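Pushing instead of gripping: two months with the rod

I said in April that I'd write up the end tool comparison once we had enough runs, and we now have 590, so I'll stop putting it off.

The short version is that we've taken the two-finger gripper off the arm and left the plain rod on. The Geltelon gripper is a decent bit of kit and I have no complaint about the build. But most of what we do at the bench is sliding blocks from one spot to another, and for that the fingers mostly got in the way. They hid the block from the camera just when we wanted to see it, and the wide tips knocked the neighbours when things were bunched together.

With the rod there is one point of contact and that's it. Efa wrote a small controller that keeps the tip at a fixed height over the board and only moves it in the flat plane. We set the gap with a feeler gauge at five points and then left it alone. It took an afternoon, most of it spent finding the gauge.

Round shapes are still the worst. A cylinder rolls off the side of the rod if the push is even slightly off centre, and then the arm has to come round and start again. Cubes are easy. Stars are better than I expected, as the rod tends to settle between two points and stay there. 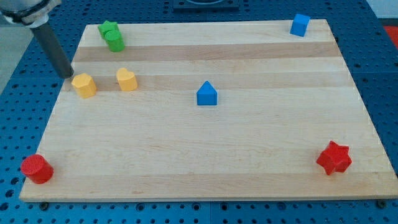
Speed made less difference than Aldo and I had argued over. We tried 40 mm a second and then 79, and the faster setting only hurt us on long pushes towards the far side. Shorter pushes with a pause between them fixed most of it. Simin thinks a rubber sleeve on the tip would fix the rest, and she has ordered 2 kinds from Galli for us to try.

The gripper isn't going in the bin. Tullio wants it for the stacking work at Kumbridge, where you do need to pick things up, and it will go over to him once I've found the right cable.

Next job is the camera mount, which still creeps by a hair over a long day. I've marked it with a pencil line so I can see how far.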